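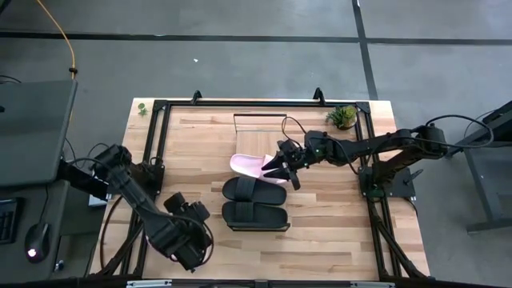 Stastidero Home Support
Ticket 2135
Product: Prevby shoe rack, small
Category: Assembly / wobbling
Status: Solved
Opened in October

Original message

I bought the Prevby small rack for the slides we keep by the back door. It went together without trouble, but it rocks from corner to corner when I put shoes on it. It also makes a clicking noise. I have been testing it on a wood-top table so I can see the feet better, and it does the same thing there as it did on the tile.

The end frames look straight to me. All the hardware from the bag was used and nothing was left over. With nothing on the rack I can still make it rock by pressing on one corner, but the click only comes when there is weight on it.

I would like to know if this is something I can fix or if I need a new part.

Reply from support, 9:15 a.m.

Thank you for writing. Rocking on this rack usually comes from the end frames being tightened while they are slightly out of line with each other. Please try the following before we send anything.

1. Take everything off the rack and set it on a flat surface.
2. Loosen the crossbar bolts at both ends by one full turn. Do not take them out.
3. Press down on the middle of the rack with one hand so the base bars sit flat.
4. Tighten the bolts a little at a time, going from one end to the other. Do not finish one end first.
5. Press on each corner. If it still rocks, repeat from step 2.

Please also tell us what you are putting on the rack and how it is arranged.

Customer reply, 11:40 a.m.

I loosened and retightened everything as described. The rocking is much less. Pressing on the front left corner still gives a small movement, and the click is still there.

As for what goes on it, it is slides only, one pink pair and one black pair. I lay them across the rack next to each other, though one pink one is off on the table here.
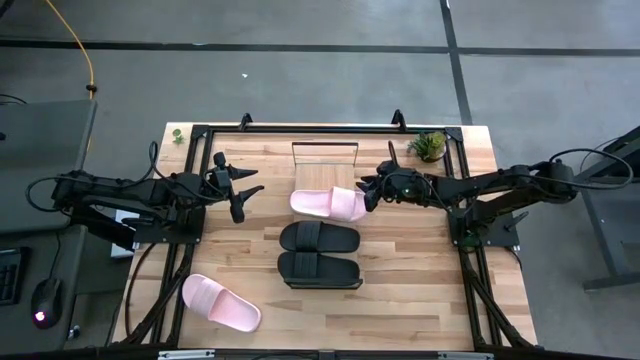 They are not heavy. The click is the same with either color. I tried moving the pairs to different spots and it is loudest when one of the slides is right at an end, over the crossbar. In the middle I can hardly hear it.

I don't have a way to measure how tight the bolts are. I used the key that came in the bag and stopped when it got hard to turn.

Reply from support, 1:05 p.m.

That is useful. If the noise is loudest over the crossbar, the cause is most likely a bolt that feels tight but has not pulled the bar all the way against its support. Please look at one end of the rack from the side, at eye level, and check both bolts. There should be no gap behind either one. Run a fingernail around the edge if it is hard to see.

If you can, attach a side view of the end that clicks.

Customer reply, 2:20 p.m.

It only makes the noise with a slide in place.

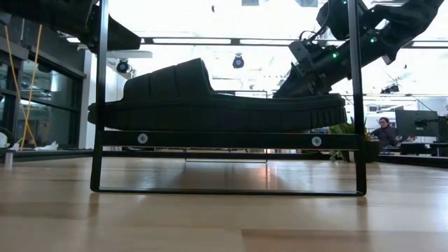
Side view of one end, black slide on top, two bolts in the crossbar.

I could get the corner of a piece of paper behind one bolt on this end and not behind the other. The two at the opposite end let nothing through. I backed the bad one out and there was a bit of black paint in the hole. I scraped it out with a toothpick and put the bolt back in. It went in farther than before.

The click is gone at that end. The small movement at the front left corner is gone too, so I think it was the same problem.

Reply from support, 2:50 p.m.

Good. Paint in the hole will stop the bolt before it seats. We are adding a spare bolt to your account, part 1525, at no charge in case the thread was worn by the paint. You do not need to change it if the current one holds.

Check all the bolts again after a week of use. Hand tight with the supplied key is enough. Please do not use a power driver on this rack, as it can strip the holes.

Customer reply, 4:30 p.m.

One more thing before you close this. 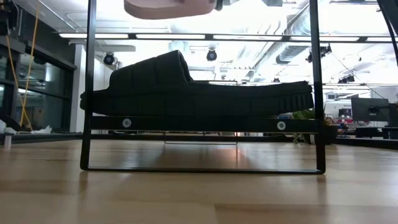 Does it matter if a slide is long enough to reach from one post to the other?

It is fine as long as the sole rests on the crossbar and you are not forcing it between the posts. If a larger pair gets wedged, turn it to lie the other way.

Customer reply, 4:45 p.m.

Mine go in and out without forcing. You can close the ticket.

Ticket closed by customer request. Spare bolt 1525 to ship separately.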